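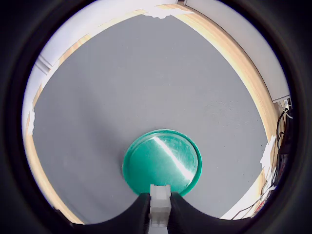 A green plastic lid on the grey table.

Since May I drive a car with a Heydari unit behind the dashboard, and many people have asked me what changed. The unit is small, I could hold it in one hand. It replaces four older control boxes which came with the car: one for the windows, one for the lights, one for the heating and one for the central locking.

My friend Wian Du Plessis, who repairs car electronics in Arkcombe, did the fitting with me. We needed two evenings. The first evening was only for the wiring plan, because the colours in the manual did not agree with the colours in the car. In the end we measured each wire with a meter and wrote our own list. It has 49 lines and I keep it in the glove box.

The good part is the weight of the old cable we could take out - almost 20 metres of it. The windows also react faster now. Before, I pressed the button and waited a little, and I thought this was normal for the age of the car.

The less good part is the software. To change a setting you need the Stostus program, and it runs only on a laptop with a cable. I paid 730 for the unit and I had expected that the program would be included, but it is a separate licence for each year. Simin Kiani wrote to me that her version lets her set how long the inside light stays on. Mine does not show this menu. I have asked the seller and I am waiting for an answer.

I had also one real fault. On a cold morning the dashboard showed error 1141 and the rear lights did not come on. I looked in the manual, where the list of errors stops at 1100. Wian found that a ground connection under the back seat was loose, so the fault was ours and I must be fair to the maker. We cleaned the contact, put a new screw, and the error has not come back.

Next I want to connect the parking sensors. They speak with an older kind of network, and Ehsan Tehrani has warned me that I will need a small adapter between the two. If somebody has done this already with the Geltel adapter, please write me which connector you used, the short one or the long one.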